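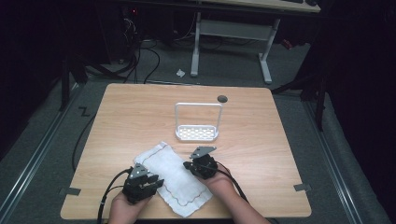

Folded napkin and white holder on the table.

Review: Raster, a media storage and playout system for small TV stations
By Huguette Zacharias

Our station, Garidus, makes local programs for a valley with few other channels. Until January we kept our finished programs on separate hard drives, and the person on shift had to find the right drive before each broadcast. I was asked to choose a replacement. We looked at Hivthorpe and at Raster, and we bought Raster.

The installation took 5 days. One of them was lost because our network switch was too old, and for this I can't blame the seller. After that we moved 322 programs into the library. The import is slow but it is safe: when a file has damaged sound, the system puts it in a separate list and continues with the others.

What I like most is the search. You can write part of a title, or the name of a guest, and the results come quickly. The evening schedule is also easy to build. You pull a program to its hour, and the gap before the next one is shown in red.
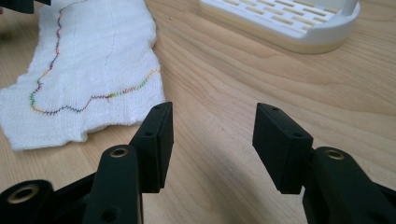 Can Raster add subtitles to older programs?
It can attach a subtitle file that you already have, but it does not create the text by itself.

I am less satisfied with the user rights. An editor who may change a title may also delete the program, and I did not find a way to separate these two things. I wrote to the support and received a polite answer that it is planned. The manual is another weak point. It has 101 pages, and the chapter on backup is only one of them.

The price depends on the size of the library. We took the license for up to 200 hours of video, and we will need the bigger one next year. Hivthorpe has no such limit, but its schedule screen was hard to read for our older colleagues.

I would buy Raster again for a station of our size. For a station with many editors, I would first wait for the new user rights.
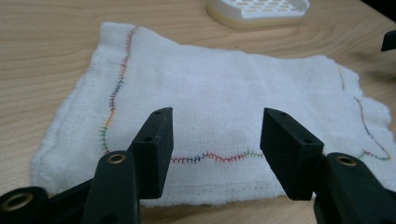
Gauze cloth with colorful zigzag stitching.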